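Week 3: Writing instructions somebody else can follow

Okay, picking up where we left off before the break. You all handed in your "how to get from the bus stop to my front door" pages, and I read every one of them on the train, and I had a great time! Vasco's got me lost twice (sorry, Vasco), but there was a lovely bit about a barking dog on the corner that I will remember for years.

So this week is about steps. What counts as one step? My rule of thumb is that a step ends when the reader has to look back at the page. "Fold the sheet in half" is one step. "Fold the sheet in half, turn it over and bring the corners to the middle" is three, even though it's only one sentence, and your reader will be holding a half-folded thing in the air while they hunt for their place.

We'll use paper folding all through October. It's cheap, you can't hurt yourself, and a bad instruction shows up fast.
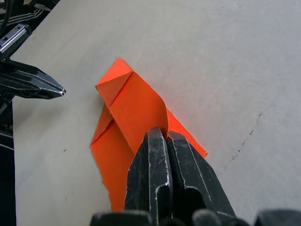
Orange paper between black fingers.

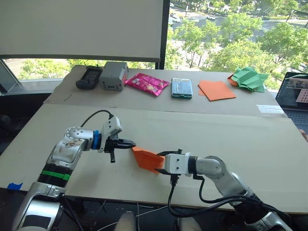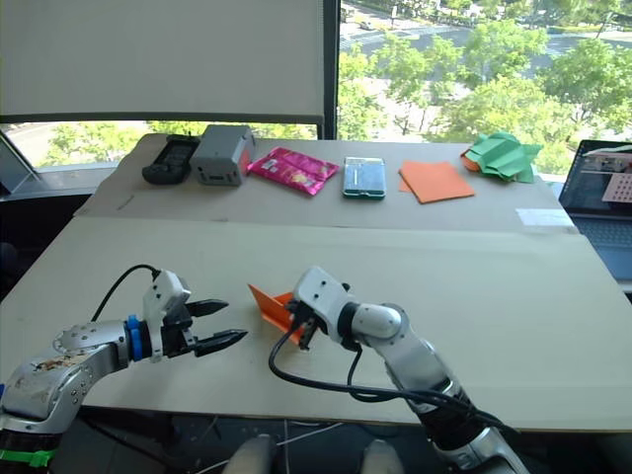
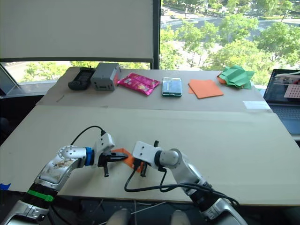

Now, words for direction. "Up" is a terrible word on a flat table. Does it mean toward the ceiling or away from your belly? I used to teach at a night school in Riihimäki, and half my class folded away from themselves while the other half lifted the paper and stared at me. Pick "away from you" and "toward you" and stick with them for the whole page. Same goes for "left." Your left, or the left side of the paper after you've turned it over? Say which.

Then there's naming. If you call it a flap in step two, please don't call it a wing in step five (I know your English teacher told you to vary your words, and for stories that's fine!). A reader who sees a new name goes looking for a new thing.

One more and then you can get coffee. Put the warning before the step it belongs to. Estela Ojeda brought in the leaflet for her Vinditz bookshelf last term, and "do not tighten yet" came a full line after "tighten all screws." She'd tightened all the screws.

For Friday:

Write instructions for one simple fold of your own choosing. Keep it under 200 words, no drawings. Swap with your partner and sit on your hands while they try it. I mean it about the hands. Write down every spot where they stop, frown or flip the page over, and bring me that list along with your second draft.

Thomas Sanna and Annunziata Donati, you two are partners now that Wafula Kirui has moved to the morning group.

Reading is pages 23 to 29 in the course packet. Skip the box on semicolons, we'll do that later.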